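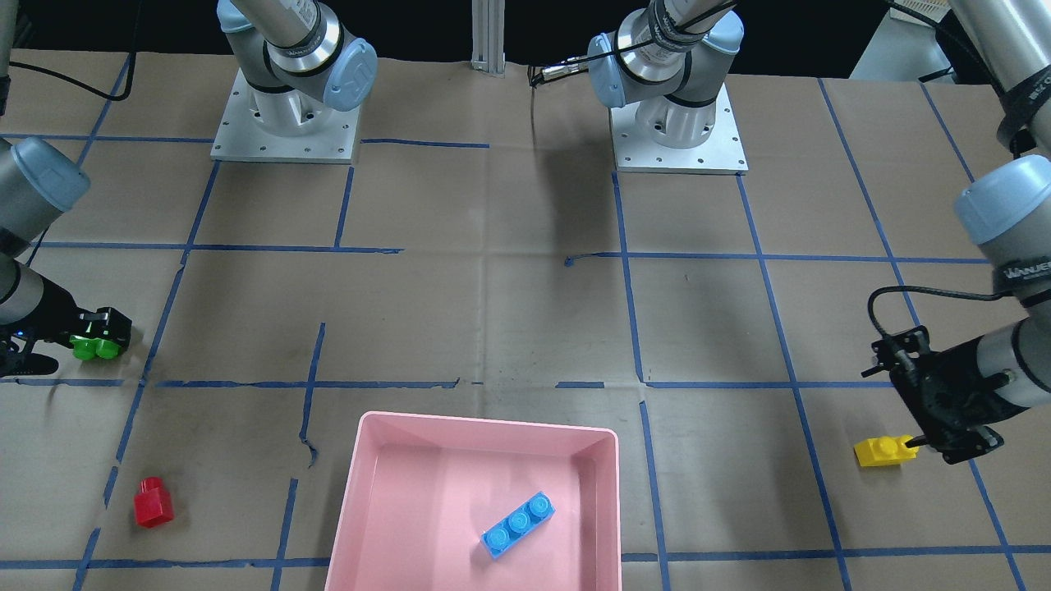

How much pressure does a size 5 match ball lose over a weekend in the store room? The Russo balls dropped 3 kPa from Friday evening to Monday morning, and the older Folent ones lost more than that.

3 min read

22 Mar 2019

Bounce and pressure log, Jernham women's side, match balls.

Picked up where Natalina left off. Gauge checked against the club one before starting, same reading on both. All balls set to the same pressure, left an hour, checked again, then dropped from 200 cm onto the concrete by the boot room door. Rebound read off the wall scale by Rosario, me dropping. Best Russo came up to 126 cm. The Folents were lower and less even from drop to drop, so I threw out the first drop of each and used the next ones.

Ball 1074 is still odd. It holds air fine but kicks off to the left when it lands on the valve side. Nives thinks the bladder has shifted. I want to spin it in the water bath before we blame the bladder. Not for match use until then, marked with a W on the valve panel.

Valve oil: we are on the last bottle of Wulex. Brunello says the cheaper stuff dried out the valves in November and we lost a whole bag, so please order the same again.

Grass drops not done. Pitch was too soft after the rain and the rebound would tell us more about the ground than the ball. Try Tuesday before training if the groundsman lets us on.

To do
- water bath for 1074
- repeat Folent drops with a new needle, the old one leaks at the collar
- ask the league office which end of the pressure range the referees prefer
- copy November sheet into this book

R.-L. Ellery

Recent entries
Goal net clips, cold weather breakages
Stud wear on the artificial pitch
Corner flag springs, second batch
Shin guard straps after washing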